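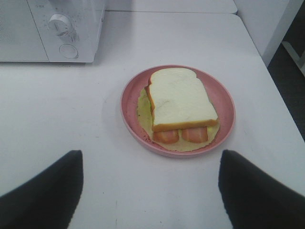 시즌권 살 거면 그냥 봄에 사라고, 가을 되면 무조건 후회한다고 지난번 글에 댓글이 달렸더라고요. 네… 그 댓글을 저는 10월에 읽었습니다 ㅋㅋㅋ 이미 후회하고 있을 때요.

그래서 오늘은 스키 장비 맡긴 얘기랑 첫 원정 다녀온 얘기를 좀 풀어볼게요. 시즌권은 결국 안 샀고, 대신 1월에 3박으로 미르니아(Mirnia) 스키장에 다녀왔거든요. 시즌권 없이 가는 건 오랜만이라 매표소 앞에서 살짝 어색했어요.

먼저 장비부터. 제 스키는 올해로 13년 된 오스터만(Ostermann)이에요. 중고로 데려온 거라 나이가 정확한지는 저도 몰라요, 판 사람이 그렇다니까 그런가 보다 하는 거죠. 작년 시즌 끝나고 왁스도 안 바르고 베란다에 세워놨더니 엣지에 녹이 올라와 있더라고요. 지우개로 문질러 보다가 포기하고 동네 정비샵 치나리(Cinari)에 맡겼습니다. 엣지 정비에 베이스 왁싱까지 해서 이틀 걸렸고, 찾으러 갔더니 사장님이 바인딩 수치도 다시 봐야 한다고 하셔서 부츠 들고 한 번 더 갔어요. 처음부터 부츠를 가져갔으면 됐을 일인데 말이죠! 정비 맡기실 분들은 꼭 부츠까지 챙겨 가세요.

숙소는 스키장 바로 앞이 아니라 버스로 들어가는 두키브게이트(Dukivgate)라는 마을에 잡았어요. 슬로프 앞 콘도는 가격 보고 조용히 창을 닫았고요. 셔틀은 아침 7시부터 다니는데 첫차는 진짜 일찍 안 나가면 서서 갑니다. 스키 들고 부츠 신고 서서 가는 거, 생각보다 팔이 많이 아파요. 둘째 날부터는 부츠를 가방에 넣어서 메고 운동화 신고 탔더니 살 것 같더라고요.

스키장 자체는 아주 좋았어요. 슬로프가 전부 21개인데 제가 갔을 때는 20개가 열려 있었고, 닫힌 하나는 맨 위쪽 최상급이라 어차피 저랑은 상관없는 코스였습니다 ㅎㅎ 첫날 오전에는 몸이 안 풀려서 초급만 계속 돌았어요. 같이 간 친구는 답답했는지 리프트에서 내리자마자 중급으로 사라졌고, 점심때 식당에서 다시 만났는데 벌써 다리가 풀려서 의자에 앉을 때 소리를 내더라고요.

제일 좋았던 건 북쪽 사면에 있는 긴 중급 코스! 폭도 넓고 경사가 갑자기 꺾이는 데가 없어서 턴 연습하기 딱이에요. 저는 왼쪽 턴에서 자꾸 몸이 뒤로 빠지는 버릇이 있는데, 여기서 계속 돌다 보니 마지막 날쯤엔 좀 덜하더라고요. 설질은 오전이 확실히 좋고 오후 2시 넘어가면 사람들이 깎아놓은 눈이 군데군데 쌓여서 울퉁불퉁해집니다. 무릎 안 좋으신 분들은 오전에 몰아서 타고 오후엔 쉬는 쪽을 추천해요.

아쉬웠던 건 리프트권이에요. 오전권, 오후권, 종일권이 있는데 종일권을 끊고 오전만 탄 날이 하루 있었거든요. 둘째 날 점심에 우동 먹고 잠깐 눕는다는 게 그만 저녁까지 자버려서요. 그 돈이면 우동이 몇 그릇인데… 2일권은 현장에서도 팔지만 인터넷으로 미리 사는 게 싸고, 전날 밤까지는 날짜 변경도 되더라고요. 저는 그걸 마지막 날 매표소 안내문 보고 알았습니다.

옷 얘기도 조금 하자면, 장갑은 꼭 두 켤레 가져가세요. 첫날 넘어지면서 안쪽까지 젖었는데 밤새 널어놔도 손가락 끝이 안 마르더라고요. 넥워머도 마찬가지! 고글은 흐린 날용 렌즈를 챙겨간 게 정말 다행이었어요. 마지막 날 아침에 안개가 껴서 어두운 렌즈 쓴 친구는 앞이 안 보인다고 계속 제 뒤만 졸졸 따라왔거든요.

다음엔 3월쯤 한 번 더 가볼까 해요. 봄 스키는 눈이 무겁다고들 하는데 사람 적은 게 어디예요. 그리고 내년 시즌권은 진짜로 봄에 살 겁니다. 알람도 맞춰놨어요. 혹시 미르니아에서 야간 타보신 분 계시면 조명 어떤지 댓글로 좀 알려주세요, 저는 3박 내내 저녁만 먹으면 뻗어서 한 번도 못 탔어요 ㅠㅠ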